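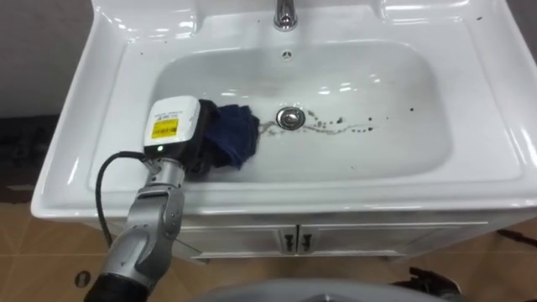 Washbasin with a blue cloth in the bowl and marks around the stopper.

Brestitz Residences — notes on washbasin care for residents and housekeeping staff. Please read alongside the April cleaning schedule.

The brown streak running to the right of the stopper is the kind of mark most often reported to our office. Dirt gathers at the lowest part of the basin and is easily missed in a quick wipe.

Begin with the deck. Specks beside the tap and in the back corners should be lifted with a damp cloth before any water is run.

Rinse the bowl with warm water, then apply a small amount of mild cream cleaner. Leave it for 3 minutes. Scouring powder and wire pads must not be used on white ceramic.

Work from the rim down towards the stopper, going round its edge with a soft brush. Chrome should be wiped with a plain cloth only and dried straight away.

The overflow hole on the back wall of the bowl is to be cleaned once a month. A narrow bottle brush is kept in the supply cupboard on each floor.

Basins in the Zurnia wing are cleaned every morning. Those in the Gál wing are cleaned every second morning until the new rota begins.

A full clean should take nearly 20 minutes, including the mirror and the shelf.

Marks that remain after 2 attempts should be reported to the housekeeping desk. Please give the room number and leave the basin as it is.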